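Fórum Basquetebol > Clubes e ligas amadoras
Tópico: Culau sem treinador para a próxima época?

goker_67
Boa noite a todos. Ouvi no pavilhão que o treinador do Culau sai em junho e que o clube ainda não falou com ninguém. Perder a final por 2 pontos não é motivo para mudar tudo, na minha opinião. Peço desculpa pelos erros, o português não é a minha língua materna.

tabela_norte
A final foi 89-67 no primeiro jogo, não te esqueças. Só o segundo é que foi por 2. O Stendari defendeu à zona e o Culau não teve resposta.

goker_67
Tens razão, escrevi com pressa. Mas no segundo jogo a resposta já existia — o poste jogava mais alto e a bola circulava. Uma equipa precisa de tempo para aprender isto. 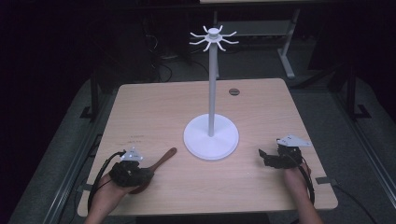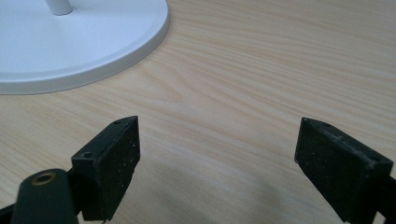
tabela_norte respondeu que tempo o Culau já teve bastante, e que três épocas com o mesmo ataque chegam para qualquer direção perder a paciência.

lance_livre
Não concordo com nenhum dos dois. O problema é o banco. Quando os dois bases têm quatro faltas, quem entra? Um júnior. O Bright tem dez jogadores que podem jogar a sério.

goker_67
O Bright tem também outro orçamento. O Culau pediu 1450 euros aos sócios para pagar as deslocações, e ainda faltava uma parte na última assembleia. Com este dinheiro não se faz um banco comprido.

lance_livre
Para subir juniores não é preciso dinheiro, é preciso pô-los a jogar em novembro e não só na final.

goker_67
Nisto estou de acordo. Alguém sabe se os treinos de captação são outra vez às 19h?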